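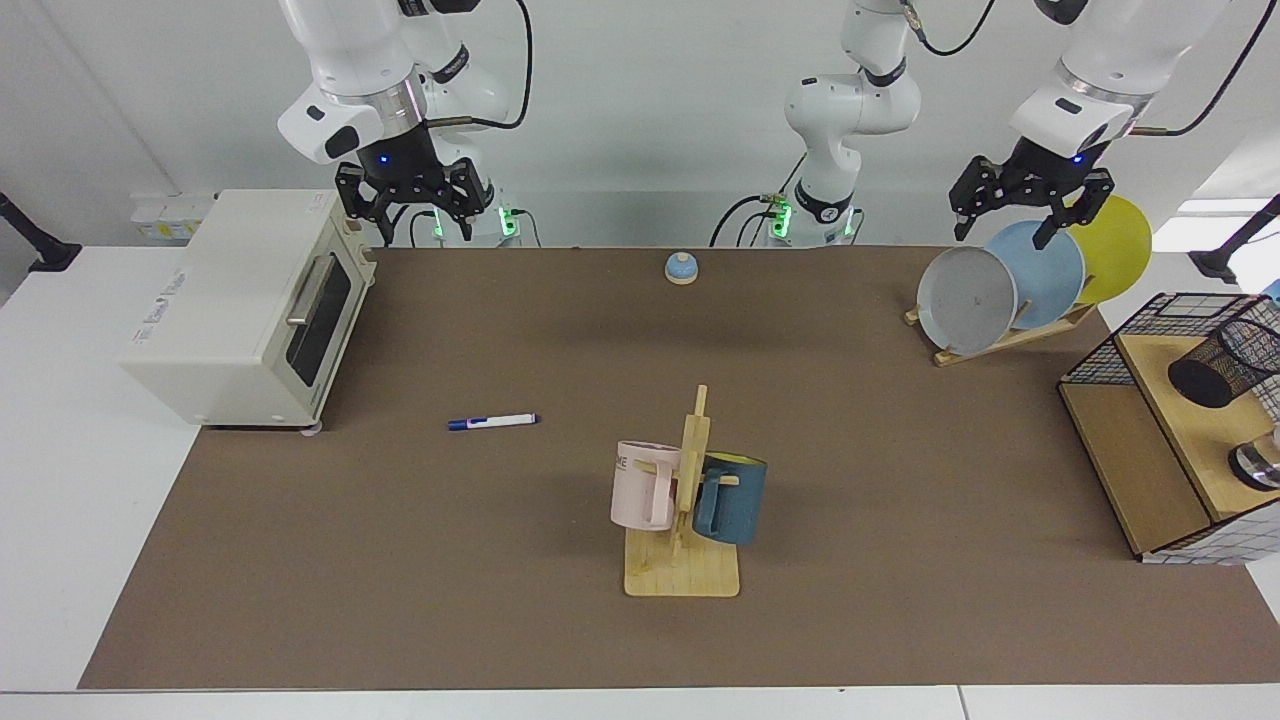 5 min read · 11 posts

Community Boards > Floddale County > Courts & Local Government > Gindwood courtroom closing?

Started by morena_f (Morena Fabbri), November

morena_f wrote:
OK so has everybody else in Gindwood gotten the postcard? The one with the county seal that says "changes to court services" and then tells you almost nothing? I called the clerk's number on it and the woman who answered (very nice, clearly had been answering the same call all morning) said that starting in January every arraignment, every traffic matter and every small claims hearing moves over to Floddale. Our courtroom stays open for paying fines. That's it. You can still give them money here!

It's 32 miles from my driveway to the Floddale courthouse and the bus doesn't go there in one trip, you have to change at Rullum and hope. I've got a small claims thing pending against a roofer and I'm pretty annoyed, but I can drive. My neighbor can't. What does somebody without a car do when they've got a 9 a.m. appearance?

Is there a hearing on this? Did I miss it?

dimarizk wrote:
You missed it, and so did I. It was on the county agenda under "facilities," between a boiler and a parking lot. I only found it afterward by scrolling back through the packet, and the packet is 238 pages. The courtroom is on page 200-something with one paragraph and a table.

The paragraph says the presiding judge "supports consolidation in principle." I would love to know what that means in practice.

shboul_g wrote:
I'm going to be the unpopular one here. I worked in that building for a long time, I retired out of the clerk's office, and the Gindwood courtroom was a mess. There's no holding cell that meets the rules, so every time somebody in custody had a hearing a deputy had to sit with them in the hallway. Right there in the hallway with people waiting on their speeding tickets. Defense lawyers hated it because they couldn't talk to their clients in private, and they were right to hate it.

So yes, the drive is bad. But I've seen both places from the inside and a person gets a better day in court in Floddale. Private rooms, an interpreter who's there in person, a judge who isn't watching the clock to get back on the road.

morena_f wrote:
Georges, I believe you about the hallway, I've sat in that hallway! But couldn't they send the in-custody stuff to Floddale and leave us traffic and small claims? Nobody needs a holding cell for my roofer. (Well.)

shboul_g wrote:
They could. It'd mean keeping a bailiff and a clerk there for maybe a couple of mornings. Whether they want to pay for that is another question and I don't have the answer anymore, I'm out.

saftatoma wrote:
Coming at this from the other end. My son missed a court date two years ago over a busted license plate light. It was a nothing ticket. The car wouldn't start, he called, he got put on hold, he gave up, and by lunchtime there was a warrant out. For a light! It took me most of a month and a lawyer to get it cleared up, and that was when the courtroom was ten minutes from our house.

Move it out past Rullum and you're going to get so many more of those. I don't care how nice the interview rooms are if you never make it into one. Sorry, Georges, I know you mean well, but people who worked inside the building always see it from the inside.

shboul_g wrote:
Fair enough. I typed up plenty of those warrants and I didn't enjoy it either. For what it's worth, most judges will recall one if you show up on your own before you're picked up. Bring the paperwork from the tow or the mechanic. People stay away out of fear and it gets worse every week.

yshao wrote:
Hi all, I take cases on the public defender panel so I'm in both courtrooms a lot. Not legal advice, please don't screenshot me.

A few things I do know. If you have a date already set for Gindwood in January or later, you should be getting a new notice by mail. DO NOT assume it's coming. Look your case up or call, especially if you've moved since you got the ticket, because it goes to whatever address they have on file. Also you can ask for a remote appearance on a lot of traffic stuff, and there's a form at the front counter. Whether it gets granted depends on who you draw. One judge says yes to nearly everybody and another one wants to see your face.

And I'm with Safta on this, mostly. The hallway is awful. I've whispered to clients next to the vending machine. But I'd still take that over a client who isn't there at all. I'd have liked somebody to ask us before it went on the agenda.

dimarizk wrote:
Did they ask anyone? The packet says "stakeholders were consulted" and then doesn't list a single one. I put in a records request for the emails. I'll post whatever I get, though the last one I filed (the Nassar Road culvert, some of you will remember) took forever and came back half blacked out.

saftatoma wrote:
I remember the culvert lol

pinetop_rick wrote:
Unpopular opinion number two: if you don't want to drive to court, don't get the ticket.

morena_f wrote:
Rick, I'm the one suing. The roofer took my deposit and left me with a tarp. So by your rule I shouldn't have had a roof?

Anyway, update for people who are only reading: I called back and asked for whoever handles the agenda, and public comment is open at every regular meeting even when your topic isn't listed. You get two minutes. The sign-up sheet is by the door and it goes away at 6:30 p.m. sharp, so get there early. I'm going to ask about keeping traffic and small claims here, and I'm going to ask about the bus. Yiran, if you can tell me what that remote form is called I'll ask why it isn't on the postcard too.

yshao wrote:
I'll grab a blank one when I'm over there and post the title. I think the counter just calls it "the video form," but that won't get you very far on the phone.

Contact the moderators | Board rules | Back to top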